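Is a used Femero 40 worth it as a first camera?

beathag_u
Hello all! My niece starts a photography class in April and I've been looking at a used Femero 40 for her, body only, for 200 dollars. The man selling it says it has had light use and comes with two batteries. I know next to nothing about sensors, so please be gentle - would you buy one for a beginner, or am I being sentimental because I learned on a Femero myself?

Venkatesh Marar
Not sentimental at all! I carried mine all over Gumadcombe last fall and the colors still make me happy. The grip is comfortable, the menus make sense, and two batteries will get her through a long day. Do ask him to check the shutter button, though, as mine went a little mushy and the repair took weeks.

alobo
I'll have to disagree with Venkatesh, with affection. The autofocus on that body is slow indoors, and most class assignments end up being shot indoors in the evening. I'd put the money toward a Drendach with the 20mm lens, even if it means waiting another month or two and saving up.

Venkatesh Marar
Slow, yes, but she'll be learning to focus by hand anyway, won't she? I've taken more than 900 pictures in my own living room with it and kept plenty of them.

saranya_p
I'm somewhere between you two. Mine is fine by a window and grumpy under a ceiling light, so I open the curtains wherever I can and leave the flash in the bag.

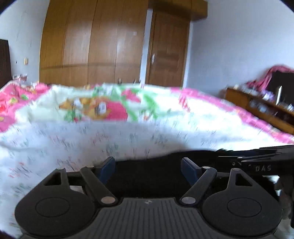

I would ask the seller for a full-size file taken at a high ISO before handing over any money, and look at the dark corners for noise. If he won't send one, I'd keep looking.

beathag_u
Thank you, all of you, I've written to him and asked about the shutter button too. Does anyone know if the old Iyengar lenses fit? I still have one in a drawer.

alobo
Only with an adapter, and you'd lose autofocus - so Venkatesh gets his way after all.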